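首页 > 学生社团 > 工程与自动化 > 常见问题
标签：机械臂 / 称量项目 / 新成员必读
搜索本站 请输入关键词 搜索

Mimham 机器人社 称量项目常见问题

更新日期：2023年8月19日

本页收集新成员和旁听同学问得比较多的问题，由 Mahtab Safavi 整理，技术部分由 Keyvan Jafarzadeh 校对。与报名有关的内容以社团通知为准，设备操作以实验室墙上贴的规程为准，两者与本页不一致时，按那边的来。

一、关于项目

称量项目做什么？

用机械臂完成化学实验里最普通的几步：把烧杯拿起来，放到电子秤上，去皮，往里加东西，读数，再把烧杯拿走。人做这几步用不了一分钟，机械臂要做得稳定，需要解决抓取、定位、读数和异常处理几件事。我们把它们拆成小任务，每个小组领一个，学期末再拼起来跑完整流程。

项目从上一学年开始，第一学期只做了抓取和放置，后来加上了去皮和加液。目前加粉末还没有排进计划，有兴趣的同学可以单独写方案交给指导老师 Kamran Bagheri。

为什么选烧杯，不选方块之类好抓的东西？

入门练习确实用方块。新成员前两周都在抓方块和纸杯，过关以后才换烧杯。烧杯是透明的，壁薄，口沿有弧度，夹得太松会滑，夹得太紧又不敢。它放在秤上的时候，下面是反光的不锈钢秤盘，相机看到的东西比看方块时乱得多。这些麻烦正好对应课上讲的几个章节，做完一遍印象比较深。

另外，化学系的同学平时就用烧杯，演示时他们能直接指出哪里做得不合规矩，比如手指碰到了杯口内侧，或者放下时磕到秤盘边。
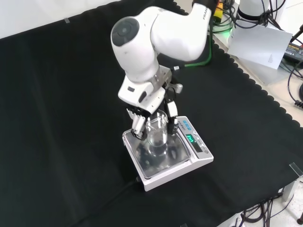

放置动作的要求写在任务单里，有三条：杯底要整个落在秤盘上；松开之后夹爪要完全离开杯壁；秤的读数稳定之后才可以记录。第二条最容易被忽略。手指只要还贴着杯壁，就会给烧杯一个向上或向侧面的力，读数看上去正常，其实偏了。评审时我们会看松开以后的读数，抓着的时候读到的数不算。

需要会编程吗？

会一点 Python 就可以开始。看得懂循环、函数，能改参数，能看懂报错信息里提到的是哪个文件。控制程序的框架是往届同学写好的，新成员头一个月主要在上面改配置和写小脚本。

完全没学过的同学可以先参加 Ehsan Golestani 带的基础班，学完再进组。基础班不考试，最后交一个能让机械臂在几个点之间走一圈的脚本就行。

不会编程但会机械或者电路的，也欢迎。夹爪手指的垫片、走线、固定件，一直缺人做。去年有一段时间线缆老是被关节带着走，拖慢了所有人的进度，后来是两位学机械的同学重新排了线才好。

机械臂是怎么学会这些动作的？

两种办法都在用。一种是手工写路径点，每一步到哪里、夹多紧都写死，适合放置和去皮这类位置固定的动作。另一种是先由人示范，把示范过程记录下来，再拿去训练模型，适合烧杯位置会变的抓取。到上学期末，能用的示范记录有268条，其中抓取占大多数，加液的偏少。

第二种办法听起来高级，新成员一上来都想做。我们的建议是先把手工路径点走通一遍。手工写过一遍的人，录示范时动作干净得多，停顿少，也知道在哪一步该慢下来。

二、关于设备和数据

相机是怎么布置的？

台面旁边有固定相机，手腕上有小相机，另外还有一个从高处往下看的角度。几路画面同时录，时间戳由同一台电脑打。

固定相机用来看大致位置：烧杯在哪里，秤在哪里，手臂有没有挡住东西。腕部相机离得近，用来在最后一小段距离里修正偏差。

相机支架请不要碰。每次有人挪了支架，当天之后的数据都要重新标定，标定一次要占掉大半节课。发现支架松了，先停下，登记，再找当天值班的人。

透明烧杯在图像里怎么找？
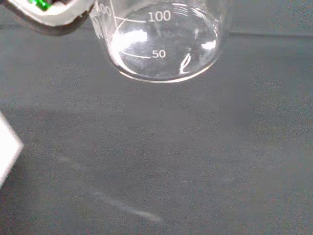 识别组试过几种方法，目前用的是轮廓加标志点。单靠轮廓不够稳，玻璃后面的台面颜色会直接透过来，杯壁中间那一块和背景几乎一样。能依靠的是杯底那圈亮边，还有杯身上印的白色刻度。腕部相机从上面斜着看下去时，50和100两个数字都能认出来，旁边的弧形刻度线也清楚，适合当标志点用。反光是另一回事：杯底左侧那一大块白色光斑就在数字附近，早期的程序会把它当成刻度的一部分，结果算出来的中心偏向左边。现在的做法是先按面积把大块光斑去掉，再找数字。做这部分的同学请多收几种光照条件下的图，只在同一个灯光下调出来的参数，换个时间就不好用了。

刻度能用来读液面吗？

我们不这么做。液量以秤的读数为准，刻度只帮助定位。烧杯上的刻度本来就粗，斜着看更读不准。任务单里写的目标量全部按质量给出，单位是克，没有按体积给的题目。

秤的读数怎么进到电脑里？

基础任务由人看显示窗，把数字填进记录表。进阶任务要求程序从画面里读。显示窗是绿色数字，深色底，对比度够，难点在小数点：分辨率低的时候小数点会消失，0.5会读成05。处理办法是规定格式，读到不符合格式的结果就丢掉，等下一张。

也有人问能不能直接接数据线。可以接的秤有，我们用的这套流程没有接。Bagheri 老师希望大家练一练读屏，很多实验室里的旧仪器没有接口，读屏是唯一的办法。

台面上为什么铺黑布？可以换成别的吗？

黑布在项目开始时就铺上了，用来减少桌面反光，也让白色的手臂和秤比较容易从背景里分出来。缺点是会起褶。褶子对识别影响不大，对放置有影响：秤的脚如果压在褶子上，秤就不平。每次开始前把布拉平，把秤放稳，再开机预热。

布可以换，但换了以后旧数据就不能和新数据混用，所以学期中间不换。想试别的颜色，请安排在假期，并且单独建一个数据文件夹。

抓取失败一般是什么原因？

按记录表里出现的次数，从多到少大致是这样：

夹取高度不对。太高只夹到口沿，手臂一加速烧杯就晃；太低手指会先碰到桌面，触发保护停止。

没有对准中心。一侧手指先碰到杯壁，把烧杯推走，另一侧再合上时已经夹偏。

速度过快。空杯很轻，起步太猛会在手指之间转动。建议抬起的前一段用低速，离开台面以后再加速。

手指垫片脏了。垫片上有水或者粉末时摩擦力会变，看不出来，摸得出来。每次课前擦一遍。

搬运练习从秤旁边的布面上开始。先练夹起来、停住、原地放下，连续多次没有问题之后，再加上移动到秤盘上方这一段。

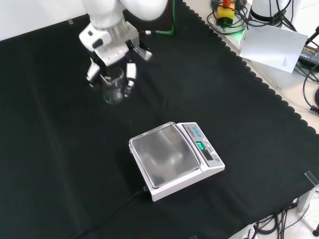
搬运练习：烧杯夹在两指之间，略高于布面，秤盘空着。

新成员常问停住这一步要停多久。任务单没有写死，一般停到手臂不再抖动为止。抖动从固定相机的画面里看得比较清楚，站在旁边用眼睛看反而容易漏掉。

三、关于安全

急停按钮什么时候按？

觉得不对就按，按错了没有关系。急停之后重新上电、回零，前后要花几分钟，比修一根手指便宜得多。每次运行，必须有一个人的手放在急停旁边，这个人不看代码，不看手机，也不参与讨论，只看手臂。

运行前请确认急停盒没有被线缆盖住，伸手能直接按到。

可以一个人来做吗？

不可以。手臂上电时最少2个人在场，一个操作，一个守急停。一个人来的时候可以处理数据、写程序、整理线缆，手臂保持断电。

烧杯碎了怎么办？

先急停，再断电，所有人后退。碎玻璃用夹子和小扫帚清理，不要用手，也不要用夹爪去捡。黑布上的细碎玻璃看不清，整块布要收起来抖到专用桶里，再用湿纸擦一遍桌面。清理完在登记本上写明时间和经过。损坏不需要个人赔偿，不登记的会暂停使用资格。

能用真的试剂吗？

目前只用水。加液练习前半段连水也不用，只走动作。申请用盐水或者其他液体，需要化学系同意，并由他们的人到场。

四、关于加液任务

加液任务的流程是什么？

一，烧杯放到秤盘上，等读数稳定。
二，去皮，确认显示为0.0。
三，夹爪拿起加液器，移动到杯口上方，管尖对准杯内。
四，分次加液，每次之后停下来等读数。
五，接近目标量时换成小量，达到后撤回。
六，记录最终读数和目标量的差。

第三步的位置最花时间。加液器拿在夹爪里有一个倾角，每次拿起来角度不完全一样，管尖的实际位置和程序里算的会有差别。太靠近杯壁，液体会挂在壁上慢慢往下流；太高，容易溅出来；太低，管尖碰到杯子，读数马上就变。练的时候先把管尖送到位，看读数是不是仍然是0.0，是的话说明没有碰到。

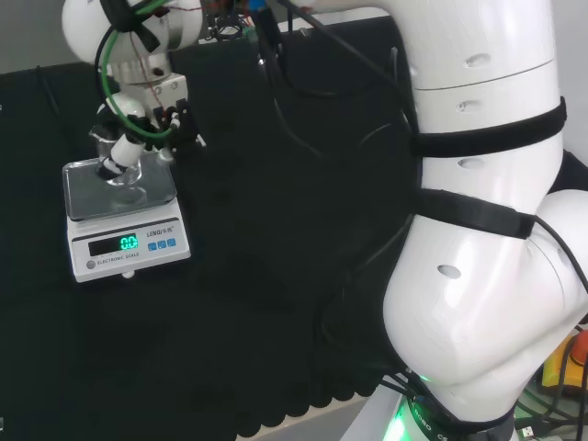 手臂上的绑带和线缆可以调整吗？

可以看，不要自己拆。绑带用来把线缆固定在手臂上，松紧是按关节的活动范围留的，绑得太紧，手腕转到极限位置时会扯到插头。确实需要调整的，先在登记本上写清楚哪一根、为什么，由 Jafarzadeh 确认之后再动。动过以后，要用最低速度把每个关节走一遍，看线缆有没有被夹住或者拉直。

加多了怎么办？

加多了按超量记录，不要倒掉重来当作没有发生。超量数据对调参数很有用。上学期有一个小组把超量的记录都删了，剩下的误差看上去很漂亮，到了演示那天连续三次加多。

评分看什么？

看误差、用时和中途有没有人工干预。目标量一般给100克左右，具体数字当场抽取。误差占大头，用时只在误差接近的时候才比较。人工干预一次扣一次分，急停不算人工干预，但那一轮作废。

五、关于比赛和成果

每个人都要参加比赛吗？

不需要。Bruvia 学生自动化赛每年12月举行，社里派一支队伍，名单在比赛前一个月定下来，按学期内的任务完成情况和本人意愿决定。去年的队长是 Nestor Quiambao，今年他改做顾问，负责看方案和模拟答辩。

不参加比赛的同学，期末在 Flirden 楼做一次内部演示，跑一遍完整流程，时间不限。

比赛题目和平时任务一样吗？

大方向一样，细节每年有变化。去年把秤换了位置，赛前才公布，很多队的路径点是写死的，只好现场重写。我们那次靠识别秤盘的边框重新定位，做完了前两轮，第三轮读数没有读对。今年的准备里加了随机摆放秤的练习，每周都做。

报告怎么写？

正文不超过2000字，图表另算。要写清楚任务、做法、结果和没有解决的问题。没有解决的问题一栏不能空着。代码和数据放到社团的共享盘里，文件夹按小组名和任务名命名，不要用“最终版”“最终版改”之类的名字。

数据可以拿去写自己的课程论文吗？

可以，注明来自称量项目即可。用了别的小组录的示范，要写上那个小组的名字。数据对外公开要经过 Bagheri 老师同意。

六、关于报名和时间安排

什么时候可以加入？

每学期开学后的前两周接受报名。中途想来的同学可以旁听，旁听期间能参加讨论，不能操作手臂。

每周要花多少时间？

固定的上机课一次，一个下午。小组自己的时间由组内商量，上机时段在 Krishnan 实验室门口的表格上登记，先到先得。占了时段不来的，下一周不能再登记。比赛前一个月时段会比较紧，请提前安排。

需要自己买东西吗？

不需要。烧杯、垫片、扎带这些由社里统一准备，用完在耗材表上写一笔。建议自备笔记本电脑，没有的话实验室里有公用的。长头发请扎起来，宽松的袖子请挽好。

还有别的问题问谁？

编程和基础班找 Ehsan Golestani，设备和线缆找 Keyvan Jafarzadeh，报名和时间找 Mahtab Safavi。比赛相关的问题可以在上机课结束后直接问 Nestor Quiambao，他一般会留到收拾完台面再走。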